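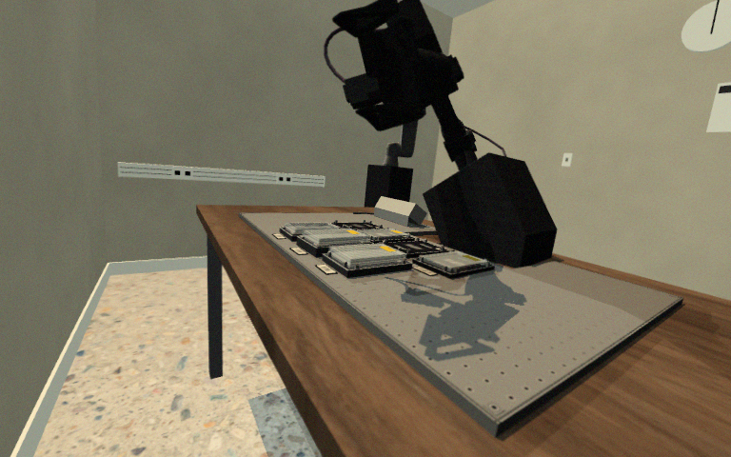

How many demonstrations do you need before a robot can move a plate from one holder to another? For our transfer task the useful number was 30, and the first nine of those were thrown away.

I have spent most of February recording demonstrations in Dorilia, our simulated cell, where the arm is driven by remote control with a handheld controller. The task is dull on purpose. Pick up a microplate, carry it to an empty holder, let go, retreat. The recordings go to Lurer, which trims them and trains the policy.

The nine I discarded were all successful, in the sense that the plate ended up where it should. They were discarded for hesitation. A person who is unsure of depth will stop above the plate, drift sideways, correct, and stop again. The policy copies the stopping very faithfully. After training on those nine it would hover over a plate until the episode timed out, with the fingers open and the wrist level.

Two changes helped. I practised each transfer twice without recording, and I lowered the controller gain near the deck so that a small movement of my hand stayed small at the fingertips.

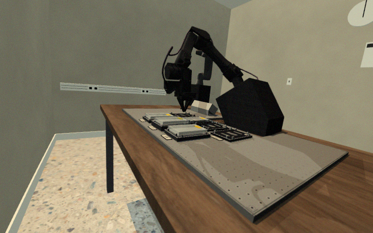 Choosing the start position took longer than I had planned. I used to begin every episode from the same parked pose, and the policy then did badly from anywhere else. Now I start from a different pose each time, some high and well clear, some low. Starting with the fingers pointing down just above an empty black tray is a good low case, as the operator has to lift and travel before doing anything else, and the holders already occupied by plates become obstacles on the way. Low starts make up four of the current set. I would like more.

Rekha Kaushik asked whether we could skip the remote control and guide the real arm by hand at Cunholm. We did try it there one Sunday. Hand guiding gives smoother paths and much better contact at the moment of release, but the operator's body gets between the overhead camera and the deck, and the joint torques are contaminated by whoever is pushing. For a policy that sees only images and joint positions the torques hardly matter. The blocked view does.

So the remote view has to be good enough to drive from. I switch between a room view and a wrist view, using the first for the long travel and the second for the last part of the approach. Switching in the middle of a descent is a mistake. My left and right swap over, and the correction I make in that moment goes into the data with everything else.
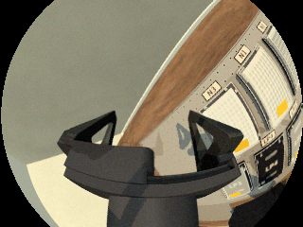
Moushumi Amarasinghe wrote back that she would drop the room view altogether during recording, on the grounds that an operator should not act on anything the policy can't see. In her own runs on Sisodia the demonstrations got slower but the policy stopped making moves that had no visible cause.

I think she is right about the principle. My policy does get both views as input, so the case is weaker for me, but I will record a wrist-only set and compare. Same holders, same start poses, same gain.

One setting to note for anyone repeating this: Lurer trims idle time from the start of an episode by default and leaves the end alone. If you sit still after release, the policy learns to sit still holding a plate as well. Turn on trimming at both ends before the first recording. I turned it on at episode 29.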